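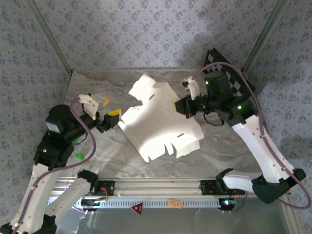
Automated box folding is the use of machines to turn a flat cardboard blank into a finished carton. In factories that make one box size in large runs, the job has long been done by dedicated carton erectors. Doing it with general-purpose robot arms, of the sort proposed for homes and small shops, remains difficult. A blank with slots, a narrow tab and flaps of different shapes must be turned the right way, creased in the correct order and locked together, and two grippers have to share the work from opposite sides of the table. Cardboard bends and springs back as it is handled, so its position is hard to predict from one moment to the next.

Background

Carton erectors rely on blanks arriving in a stack, always facing the same direction. Changing to another box usually means changing parts of the machine. Small shops that pack many kinds of goods seldom find this worthwhile and fold by hand.

Storkavham trials

The packing firm Storkavham began testing a two-armed folding station at its Vamholm site in April. The work was led by Selma Golob, with Bujar Dimitriou responsible for the grippers. Blanks were laid flat at random angles. In a report dated 7 August 2021, the team stated that 69 of 200 blanks had been folded into closed boxes without help. Most failures came at the last step, when a tab had to enter a slot. Torn flaps were less common. The same station was later used on towels and paper bags, with weaker results on the bags.

A person at the site folded the same box in well under a minute. The arms needed over 2 minutes.

Household use

Folding a box is often grouped with laundry, dish loading and bed making as a test of whether a machine can handle soft or bendable things. Refilwe Mkhize, writing in the trade journal Bandell, argued that success on one box says little about the next. Waraporn Nuchit took a more hopeful view and pointed to better results when arms were trained on many box shapes.

No household robot that folds cartons reliably was on sale at the time of the Storkavham report.

See also

Carton erector
Laundry folding machine
Two-armed manipulation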